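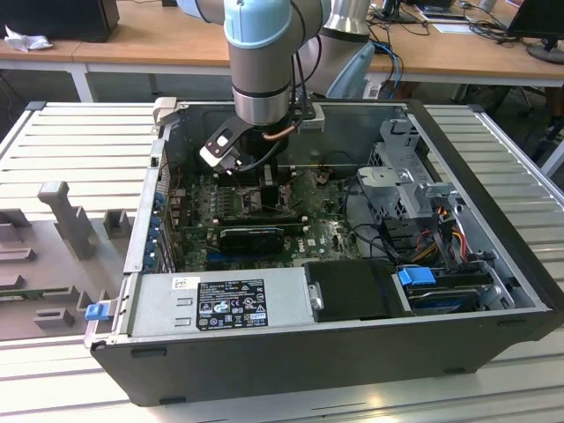 4 min read

Music > Places > Open days

An open day at the Petchrat song archive in Wommont

Last updated: 2019-06-30

I came to Wommont by the morning bus from Jillton, which takes 89 minutes and stops at every village. The Petchrat archive is a short walk up from the bus station, in a former school for girls. It keeps recordings and papers of popular singers from this region, and once a year it opens all its rooms to visitors. On other days you can enter only the reading room, and you must write to them first.

The tour in English was given by a young archivist who had also studied singing. She began in the old gymnasium, where the tapes are now kept. It is cool in there and one is asked not to touch the shelves. Most of the tapes come from Skukberg, a small record company that closed its studio and gave everything to the archive, including the invoices and the coffee orders. I liked the invoices very much. From one of them I learned that a song which my mother used to sing at home was recorded in a single evening, with a borrowed accordion, and that the accordion player was paid later than the others.

After this we went to the listening room. There are good chairs and a pair of large speakers, and they played for us two versions of the same ballad. The first was the record as it was sold. The second was an earlier take, slower, with a different last verse. In my opinion the earlier one is better, but the company found it too sad for the radio, and there is a letter in the file that says so in quite rude words. A man beside me did not agree with me at all, and we had a pleasant discussion about it in the corridor, until the group had gone on without us.

The exhibition upstairs is about concert posters and stage clothes. The posters are beautiful and well explained. The clothes were a little disappointing to me, because the light is kept so low that the colors are difficult to see, and the labels are placed near the floor. I would also have liked to read more about the songwriters. Almost all the space is given to the singers, and the people who wrote the words appear only in small letters.

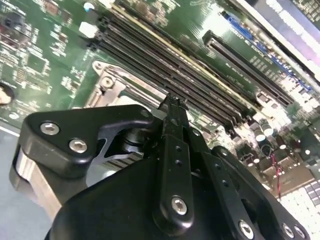
Can a visitor get a copy of an old recording?

Copies are made only for family members of the performers and for researchers, and the request must be sent in writing. Everyone else may listen in the reading room, one recording at a time, with headphones.

At the end of the afternoon there was a small concert in the school hall, with 30 minutes of songs from the collection. A choir from Jillton sang, accompanied by a piano that was not perfectly in tune in the high notes. The hall was full and warm. For the last song the public was invited to join, and the older people knew all the verses.

Practical matters: the open day costs 11 for adults and nothing for children, and this includes the concert. The tour in English is given only once, so it is wise to ask for it at the door when you arrive. Coffee and plum cake are sold in the yard. The last bus back to Jillton leaves from stop 18, on the far side of the station, and I had to run for it. The reading room is closed in October.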